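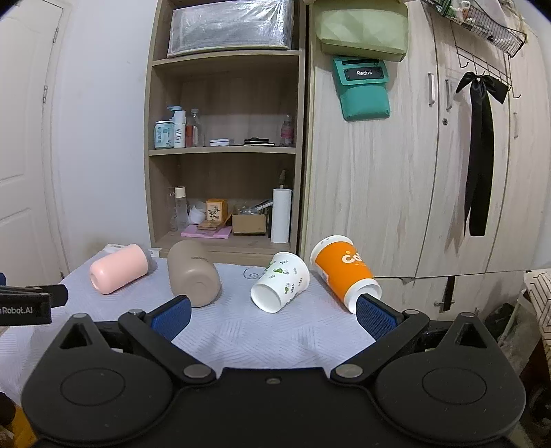
Cups on their sides on the lavender cloth, two keepers and two paper ones.

I've had a thing about cups lately. Ours live all over the place – by the bed, on the windowsill, in the car – and by the weekend the cupboard is bare and I'm drinking tea out of a measuring jug. So I've been working on it, and a few of you asked me to write down what's helped (hello to everyone from the Stedton swap page!).

First, put a cloth down. A folded tablecloth or an old sheet is lovely to work on, nothing clinks and nothing skids about. I pull everything out of the cupboard and lay it on its side so I can see the bases, which is where the grime hides. If there's a little recess underneath, go round it with an old toothbrush. I ignored mine for years and I'm still a bit ashamed of what came out.

For tea stains I make a paste with 2 teaspoons of bicarb and a splash of water, smear it round the inside and leave it for 30 minutes. Rinse, and rub with a soft cloth. Go gently on anything with a matte finish or printed lettering, and try a hidden bit first. I scrubbed the name clean off a tumbler once and I do miss it.

Paper cups! I used to bin them after every party, even the ones that hadn't been touched. Now the clean ones go back in a bag with a peg on it, and any that have only held crisps or raisins get saved for seeds. Three holes in the bottom with a skewer, a bit of compost, and they'll see a sunflower through until June. The pretty leafy ones look very sweet in a row on the sill.

When it all goes back, everyday cups go at the front of the shelf at arm height, party things go up top, and I don't stack more than three high. I did once get to five and the whole lot came down on the toaster.

Next job is the lids, and I've got a whole drawer of those that don't fit anything we own.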